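Where Does Orange Stop? Naming Brown in Sterkgate and Zeltstead
Report for the second-year project module, submitted in May

1. Background

The project began with an argument over a sofa. The sofa was listed by a second-hand furniture shop called Wustetti as "tan", was described over the phone as "a sort of caramel", and on delivery was, in the opinion of the household that had paid for it, orange. It could not be sent back. It is still in the front room, under a blanket, and I have had a good deal of time to look at it.

Brown is an odd colour for people to be so confident about. In terms of light it is mostly dark orange. If you put a brown patch on a dark background and turn up the lamp, many people will start to call it orange, and if you put an orange patch next to something much brighter it may well go brown on them. None of this is new and the textbooks on the reading list explain it better than I can, with diagrams. What they don't explain is what ordinary people do about it when they have to put a word on a thing and move on with their day.

My question was therefore a small one. When people are shown a run of colours from clear orange to clear brown, where do they change words, and what words do they use on the way?

2. Method

I used a strip of painted cards from the Segura range, which a decorating shop in Sterkgate let me have because the range was being dropped. The names on the backs were covered with masking tape. This turned out to matter, as the names included "Harvest Whisper" and "Old Saddle", and one early tester peeled the tape off and refused to call the second card anything else.

Each person was handed the cards in a mixed order and asked to write down one word or short phrase for each. They were told that there was no right answer. They did not believe this. A surprising number asked for their marks at the end.

Forms were collected in 2 towns: Sterkgate, in the covered part of the market, and Zeltstead, in the entrance of the public library. I had hoped for the same light in both places. The market has skylights that haven't been cleaned in my lifetime and the library has strip lights of a faintly green kind, so I noted the place on each form and moved on to worrying about other things.

In all, 266 forms were handed in and 258 could be used. Of those left out, several had been filled in by small children with drawings, which I have kept, and one was a shopping list.

3. Results

3.1 The ends of the strip
At the orange end almost everyone wrote "orange". At the brown end almost everyone wrote "brown", with a stubborn group writing "dark brown" as if the plain sort had been on offer. This was a relief, as it suggests that the cards were doing their job.

3.2 The middle
The middle was a mess, and it is the part of the project I enjoyed. Very few people simply switched from one word to the other. They went sideways into food. Caramel, toffee, gingerbread, biscuit (brand not given), marmalade "but the thick kind", tea with milk, tea without enough milk, and gravy all came up more than once. Gravy was much more popular in Sterkgate. I can offer no theory for that which would survive a conversation with anyone from Sterkgate.

After food came wood and leather, and after those came a long tail of private references: "my nan's stairs", "school coat pegs", "the river in winter". They are useless for sorting and I wouldn't have missed them.

One person used up to 3 words for the same card, crossed them all out, and wrote "no".

3.3 Place
People in the market tended to hold on to "orange" for longer along the strip than people in the library. It would be nice to say that this shows a real difference between the towns. It is far more likely to show a difference between a dirty skylight and a green strip light. I was advised at the planning stage to use a lamp. I thought a lamp would be a nuisance to carry.

4. Discussion

The main finding is that people treat brown as belonging to things and orange as belonging to nothing in particular. They were happy to say that a card was "orange" and leave it there. Once it darkened they wanted to know what it was the colour of, and if nobody would tell them they supplied a pudding.

The second finding is really a fault in the method. A card is flat, evenly painted and held in the hand. Most of the brown that people live with is on floors, tables and doors, where the light falls across it unevenly and a single surface can be peach-orange in one stretch and a much deeper brown in the next. We call the whole table one colour all the same. I didn't test this, and I now think I should have tested this and left the cards at home.

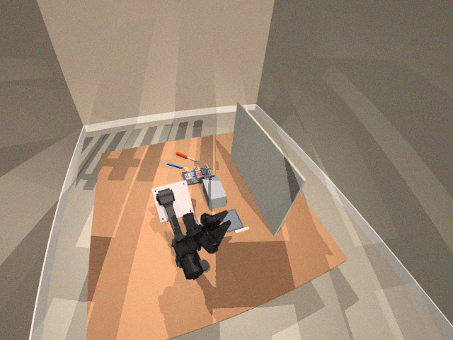
A comment left on a form in Zeltstead put it more bluntly than I have: the cards were all very well, but she had never once in her life had to name a colour without knowing what it was on, and if I had told her it was a fence she would have said brown and been home by now. She added that her own fence was sold to her as "autumn gold" and she calls that brown as well.

I take the point. It fits the rest of the forms. If people decide the word partly from the object, then asking them about a loose card takes away half of what they would normally go on, and the puddings are what they reach for to fill the gap.

5. What I would change

Use a lamp. Use objects as well as cards, painted from the same tins, so that the same shade turns up on a fence panel and a cushion. Ask people to answer twice, with a break between, because I strongly suspect that many of them would disagree with themselves. Print the forms on paper that is actually white; mine was cream, from the cheap shelf, and I only noticed when a respondent asked whether it was part of the test.

The remaining cards are in a shoebox and can be borrowed. The masking tape has started to come off.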